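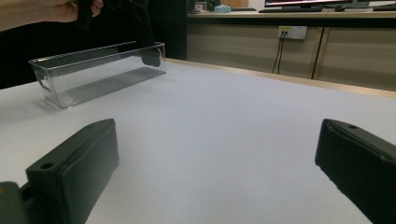
Unit 6: Contact faults in bin work with hand-held grippers

Case notes, Sawatzky lab section. Revised July 2026.
Prepared by Wayne Hiebert

Background

The task was a two-gripper transfer out of an open-topped plastic bin. Each operator held one gripper. The recorded finger paths were later replayed on a Plinby arm at reduced speed. On the fourth replay the lower finger pressed into the bin wall and kept pressing. The wall bowed, the bin slid on the table, and the arm did not stop until the operator hit the stop button. The bin wall cracked near the rim. No one was hurt.

What the log showed

The force limit was set at 20 N. Measured force passed the limit and stayed above it for 2 seconds before the manual stop. The limit check ran only while the fingers were closing. During the approach, with the fingers open, it was inactive.

Contributing factors

Position. The bin was not fixed to the table. By the fourth run it had moved 4 cm from its recorded position, and its pose was not checked between runs.

Sensing. Clear plastic gave poor depth readings. The Vutlow depth filter discarded most of the wall points and treated the space as free.

Procedure. Rawiri Dunstan had noted the drift after the second run. The run sheet had no field for it, so the note went on a separate page and was not read before the next run.

Changes made

The force check now runs in every motion state, including approach and retreat. Bins are clamped, and the corner position is measured before each replay. Clear bins get matte tape on the rim and one long wall.

For the lab session

Read the state diagram in the Unit 5 handout and mark each state in which the original force check was off. Bring a revised run sheet, one page, with a field for drift. Section 6.2 covers stop categories and will be needed for the report.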